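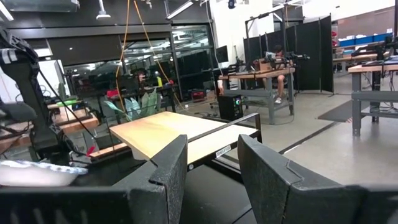

Femi Garba has moved the same small table 24 times, and she is happy to tell you where it has been. "By the door, by the bench, under the window, in the hallway for a week when I lost my temper with it," she says, laughing. "It's a great table! I just had to find out what it wanted to be."

Garba looks after the shared workroom at Grovelside, a ground-floor space she took on in September with her friend Orestis Alexiou. They call the project Isah. I came to talk about how you furnish a room people work in all day, and we ended up talking mostly about wood, plants and cords.

Wood first. Both of them wanted it wherever hands would land. "Pale wood on a black metal frame is my favorite combination in the world," Garba says. "It's light enough to live with, and the black gives it an edge, so you can see where it stops when you're carrying something." The workbench went the other way, with a warmer, more orange top, and Alexiou defends it fiercely. "People told us to match everything. Why? A bench should look like a bench. You want to lean on it."

Then there's the glass. A big wall of it with dark metal dividers is lovely in the morning, Garba says, and a bit of a puzzle after dark, when every ceiling light comes back at you twice. They tried paper blinds for 4 weeks and took them down again. "I missed the reflections," she admits. "The room feels double the size at night, and I'd rather have that."

The plants were Alexiou's idea. He likes broad leaves, the paler the better, and he waters on a schedule he keeps taped inside a cupboard. "One good leafy plant next to a table does more than 100 posters," he says. "Put it where you'll brush past it."

Cords are the unfinished business. Garba prefers power dropped from the ceiling to anything run across the floor, and she likes a bright orange cable for the job. "If it has to hang there, let me see it!" The black ones are harder to love, and she has a drawer of ties and clips waiting for them.

Next on the list is more shelving, then a proper home for the small tools. Alexiou wants hooks. Garba wants drawers. They were still arguing about it, very cheerfully, when I left.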